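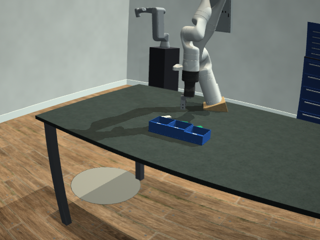 36. Recording a demonstration by remote control

This section covers the recording of tray tasks in the simulated cell with the Skekinell hand controller. It assumes that the controller has been paired and the arm calibrated as set out in Section 35. Only the table arm is driven. The arm on the pedestal stays parked and takes no commands during a session.

36.1 Before you start

1. Open the Medrano session manager and load the tray scene.

2. Select Table Arm in the device list. The status field must read READY.

3. Check that the blue tray is on the table and that all three compartments are in view in the main window. Orbit the view if the arm blocks one of them.

4. Set the translation scale to 0.5. Experienced operators may use 1.0, but the scale must stay the same for every demonstration in a set.

5. Enter your operator name and the task name. Do not use spaces in the task name.

Note: The task name can't be edited after the first demonstration is saved. To correct it, export the set and import it under a new name.

36.2 Recording

1. Press Reset. The arm moves to its start pose and the objects are placed according to the seed shown at the lower left of the window.

2. Hold the clutch and move the controller a short distance in each direction. The gripper should follow without a jump. If it jumps, release the clutch, wait for the status field to return to READY, and try again.

3. Press Record. The timer starts on the first gripper movement after that, so there is no need to hurry.

4. Bring the open fingers over the object from above, then lower them until the tips are close to the table surface. Keep the wrist vertical. If a second object is close by, turn the wrist so that neither finger comes down on it. 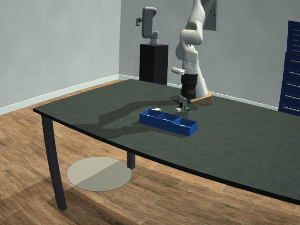 Close the fingers with the trigger and wait for the grip indicator to turn solid before lifting. A flashing indicator means contact on one finger only. Open, correct the position and close again. One correction per grasp is acceptable in a saved demonstration – two or more and the recording should be discarded.

5. Lift the object clear of the tray walls before moving sideways.

6. Lower it into the compartment given in the task card and release. Do not drop it from above the rim.

7. Repeat steps 4 to 6 for each remaining object on the card.

8. Raise the gripper straight up and press Stop.

Caution: Do not press Reset while the timer is running. The recording is closed without an end marker and will be rejected on upload.

36.3 Reviewing and saving

Play the recording back at normal speed. Save it if every object on the card rests in its own compartment and the arm has not touched the tray. Otherwise press Discard, which keeps the seed so that the same layout can be tried again.

Long pauses don't have to be trimmed by hand. The Pravell converter removes idle steps at either end, but leaves pauses in the middle as recorded.

Recordings longer than 2,209 steps are split into two files. Both files must be uploaded together.

36.4 Messages

Code 844: clutch released during a grasp. The recording continues, but check the playback for a slip.

Tracking lost: the controller has left the working volume. Return it to the neutral position and discard the recording.

Scene mismatch: the loaded scene differs from the one used for the rest of the set. Reload it from the Zakus library, not from a local copy.

Section maintained by Jacinto Lozano. Last revised in March.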